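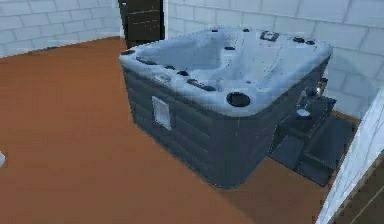

Jan 22, 2025: The bathroom with the hot tub in it

I have been cleaning the same bathroom since breakfast and I haven't touched a sponge! Well, one. My own sink at home was disgusting this morning and I did that before I sat down, four minutes, with the radio on, and then I spent the entire rest of the day trying to get a pretend robot to wipe the rim of a pretend hot tub. You can guess which of us had the better day.

So, Skistberg. That's the house we all work in now at Zetonport, all simulated, and the bathroom is my room until April. I begged for the kitchen. Everybody begs for the kitchen. But the chores people say they'd pay to be rid of are bathroom chores (my mother, my sister, me, anyone with a toilet), so I've come around to it and I've even started feeling a bit protective of the place. The orange floor, the brick-pattern walls, the enormous tub sitting there with its own set of steps like it's waiting for royalty. Who has a tub that size indoors? I'd need to move out of my apartment to fit it in.

Anyway, the wiping. I really thought wiping would be the easy one. You put the cloth down, you push it along, you pick it up at the other end. I said this out loud in front of Milovan Mujić on my first day and he just laughed and went to get coffee, and now I know why. The rim curves and slopes down into the basin, and it's got fittings all over it, little black ones and bigger ones. A person wipes over a bump without noticing, your wrist just does it. Our arm comes up to a bump and either shoves into it like it's trying to push a car, or lifts off, sails over and lands way past it, leaving a lovely unwiped patch on both sides. I watched it do the second thing all morning. I kept thinking of my aunt running her finger along a shelf.

The score, for my own records, because I will forget: 193 runs on the rim since I took over the room, and 122 of them got all the way to the end. Sounds okay! I was pleased for an hour or so. Then I went back through and asked how many of the finishers had cleaned the part I'd want cleaned, meaning right up against the fittings where the gunk goes in real life, and it was 21. Twenty-one. If I hired somebody to do my bathroom and they did that I'd be very polite about it and never call them again.

Milovan says I'm marking too hard. His view is that a machine that does the big easy stretches every day is worth having even if you come in on the weekend and do the fiddly bits yourself, same as those round vacuums that never get into the corners, and people love those. I said yes, but people put up with the vacuum because it's cheap and low to the ground and you can forget it's there. Nobody's going to forget an arm in the bathroom. Can you imagine, two in the morning, half asleep? He did have to give me that one.

After lunch I gave up on the rim for a while and tried the getting-around part instead, sending the base from the tub side across to the sink and then over to the toilet.
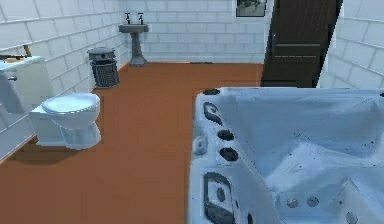

That went so much better that I nearly cheered. There's a good wide bit of floor between the tub and the toilet, so it rolled straight up to the pedestal sink, stopped where it should, and turned around without clipping anything. I did it again to make sure. Fine again! Then I asked it to go for the wastebasket in the corner and we were back in the mud. It can see there's a basket. It knows there's a lid. What it wants to do is come at the lid from straight above, and the lid's a dome, so there isn't much to get hold of, and I sat there watching it pat the thing on the head like a dog. Pat, pat, stop, think, pat.

And the toilet I've hardly started on. The lid is closed and I'd like it opened, that's the whole request. A three-year-old can do it (my nephew did it to every toilet in my sister's house, and dropped things in). I've got it on the list for tomorrow with a question mark.

Ristić rang in the afternoon, the cleaning company over in Bendimmont, the ones who might try one of these in the hotels they do. Their operations woman is lovely and very direct and she asked me straight out whether it could do a bathroom yet. I said it could do 3 jobs in a bathroom, some of the time, if you'd left everything where it expected. There was a pause and she said her new starters are at that stage by the end of their first morning. Ouch, but fair. She wasn't being mean, she wanted to know about the dull stuff: does it know when the cloth's too dirty to go on using, does it rinse it, does it use the toilet cloth on the sink. I wrote that last one down in capitals, because we have no idea of "toilet cloth" anywhere in Skistberg. One cloth. It goes everywhere. Eww!

So can a machine do my bathroom? Tonight I'd say it can get to the sink and it can wipe a straight edge, and I'd let it loose on the long flat counter by the office coffee machine tomorrow if anyone would give me one. For anything round or with a lid I'd still rather have my aunt. I do think it'll come, I'm not being gloomy, the driving was hopeless in the fall and today I didn't even hold my breath for it. Hands are just slower than wheels, I suppose.

Tomorrow: second cloth, different color, ask Milovan how hard that is to add. Try the basket lid from the side. Slow the arm right down near the fittings and see if it'll ride over them gently, even if a run takes twice as long. Buy more bathroom spray for my own place, I used the last of it this morning.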